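Ticket 532 - Gerkwood heated airer and dryer cabinet, cuts out part way through a cycle
Status: closed
Opened by: customer, Hemunbridge
Category: drying / electrical / intermittent fault

First message from customer

The cabinet is a Gerkwood, the tall one with the fan unit in the base and the hanging rail above. It is a little over two years old. Since the start of February it has been stopping before the end of the cycle. The fan goes off, the heater goes off, and the display shows the remaining time but does not count down. If I leave it alone for half an hour it can be started again. If I press start straight away it beeps twice and does nothing.

It happens on the long programme more often than the short one. I have not seen it happen on the programme for delicates, but I only use that once a week or so.

What I have tried so far:

Switched off at the wall overnight. No change.
Different socket, in the hall. No change.
Cleaned the lint tray at the bottom. It was fairly full. It ran through twice afterwards without stopping, then went back to stopping.

The cabinet is in a utility room off the kitchen. There is a washing machine on one side and a wall on the other. I bought it from the Rusnák shop, and they told me to write to you as the two years are up.

Reply from support

Thank you for the clear account. Two beeps and a refusal to start means the over-temperature cut-out has opened. It closes again by itself once the base unit has cooled, and that fits the half hour you mention. The cut-out is doing its job, so we need to find out what is making the base too warm.

Please check the following and write back with what you find:

1. The gap between the back of the cabinet and the wall. It needs 5 cm at the least.
2. The second filter. There is one behind the lint tray which a lot of people do not know is there. Take the tray out fully, reach in and pull the grey foam block towards you by its tab.
3. The error count. Hold the timer button and the start button together for a slow count of three. The display will show a number, then the hours run. Send us both.
4. How full the cabinet is when it stops, and with what.

Please do not bypass the cut-out or tape any vent. If the plug or lead feels hot to the touch, stop using the cabinet and tell us.

Customer

Gap at the back is about the width of my hand, so more than enough.

Second filter: I did not know about it. It came out dark and quite matted. I have rinsed it under the tap until the water ran clear and it is drying on the windowsill. I have not run the cabinet without it.

The display showed 181, then more than 3,000. I take it the first is the number of errors and the second is hours. Both seem high to me.

Plug and lead are not hot. Slightly warm at the plug at the end of a long run, no more than the kettle.

On how full it is: it varies. I dry for a house of five and there is usually a mix of towels, school things and knitwear. I hang what I can and put the rest on the flat mesh shelf at the bottom.

Reply from support

The second number is hours, as you say. The first is the number of times the cut-out has opened since the control board was made, so it includes any from before you noticed. It is high. On most cabinets of that age we would expect to see it in single figures or not much above. It suggests the base has been running too warm for a good while, and has now got to the point where it stops often enough to be a nuisance.

A matted second filter would account for a large part of that. Let the foam dry fully before you put it back. It should spring back when squeezed and leave no damp on your hand.

The mesh shelf interests us as well. On your model the warm air comes up through the shelf. Anything laid flat and heavy on it will slow the air down, and the heat stays in the base. Could you tell us what you normally lay on the shelf, and whether you can remember what was there the last few times it stopped?

Customer

Mostly jumpers. The care labels say dry flat, so I dry them flat. Towels go on the rail.

I went back over the last week as well as I could. Three stops on the long programme. Jumpers on the shelf for two of them. I am not sure about the third. The delicates programme, which has not stopped, I use for shirts and they all go on hangers, so there is nothing on the shelf at all. I had not put that together until you asked.
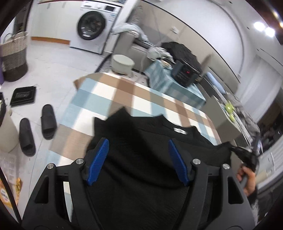
The shelf is smaller than it looks when it is empty. It is a bit narrower than the inside of the cabinet and the edges turn up. I have been laying jumpers straight on it with the sleeves folded over the front, so in places there are three thicknesses of wool. A black knitted one like the one on the checked tablecloth, spread out on the table, takes up a lot more room than people would guess, and I can see now that there is no way of getting that onto the shelf without either folding it or covering every hole. Two at once would be worse, and I have often done two at once.

The foam filter is dry and back in. I have run one long programme with towels on the rail and an empty shelf. No stop. I will try again with a jumper on the shelf and report.

Customer, next morning

Long programme, towels on the rail, one jumper on the shelf with the sleeves folded in. It stopped with 40 minutes left. Two beeps when I tried to restart it.

So the filter on its own has not cured it. It did get further than it used to, as before it would normally stop with more than an hour to go.

Reply from support

That is a useful result. It tells us the filter helped but the air is still short with the shelf covered. There are two possible reasons left that we can test from here.

The first is the shelf itself. It has a front and a back, and there are two short feet on the underside at one end only. The feet go to the rear. If it is in the wrong way round, the front edge sits down on the outlet and shuts off part of it. It is easily done when the shelf has been taken out for cleaning.

The second is the fan. At the hours you have, the bearing may be slowing down. To check, start the short programme with the cabinet empty and the door closed. Hold a single sheet of kitchen roll against the top vent. It should lift and stay lifted. If it flutters and drops, the fan is weak.

Please try the shelf first and the fan second, so that we know which of the two made the difference.

Customer

The feet were at the front. I have turned it round. There is now a gap under the front edge that I can get a finger into, and before there was none.

I could not tell you how long it has been like that. I take it out to wipe it every few weeks, so it has probably been in both ways at different times. It would explain why some weeks were worse than others.

Kitchen roll test, after turning the shelf: lifts and stays up. I held it there for a few minutes and it did not drop. There is a faint ticking from the base when the fan starts up, which goes away once it is up to speed.

Reply from support

The fan is moving enough air. A tick on starting that clears by itself is common and does not need a repair. If it becomes constant, or turns into a grinding noise, please open a new ticket and quote this one.

Please now repeat the run that failed: long programme, towels on the rail, one jumper on the shelf. If it gets through, do the same again the next day. Note the error count before and after.

For the jumper, we would suggest rolling it in a dry towel first and pressing out as much water as you can. Lay it across the middle of the shelf with the sleeves alongside the body, and leave a strip of bare mesh down each side.

Customer

First run: completed. Count 184 before, 184 after.
Second run, next day: completed. Count the same.
Third run, which you did not ask for, with two jumpers on the shelf overlapping: stopped with 15 minutes left. Count went up by one.

I will stick to one at a time. The others can go on the table or on the folding rack in the spare room. They take until the following evening in there at this time of year, but they do dry.

One thing about the manual. The second filter is mentioned on the page about moving house and nowhere in the page on cleaning. I think it ought to be in both. The feet on the shelf are in a drawing but there are no words to go with it.

Reply from support

Thank you for the extra run. Two jumpers overlapping is more than the shelf is meant for on the long programme, so a stop there does not point to a fault.

We have passed on both remarks about the manual. The cleaning page on the website has been changed already and now gives the second filter its own line - rinse every two months, or monthly in a house that dries every day. The printed manual will take longer.

A spare foam filter is on its way to you by post, free of charge. The old one can be used again, but the foam goes slack in time and having two means you can swap them while one dries.

We will leave the ticket open for two weeks.

Customer, two weeks later

No stops. Count unchanged. Filter arrived, thank you. The plug is also cooler at the end of a run than it was. Please close.

Notes on closing (internal)

Cause: second filter blocked, shelf fitted back to front, shelf overloaded.
Parts sent: one foam filter.
Visit: not needed.
Similar to the Ikton cabinets with the same base unit. Check shelf direction before booking a fan replacement on either make.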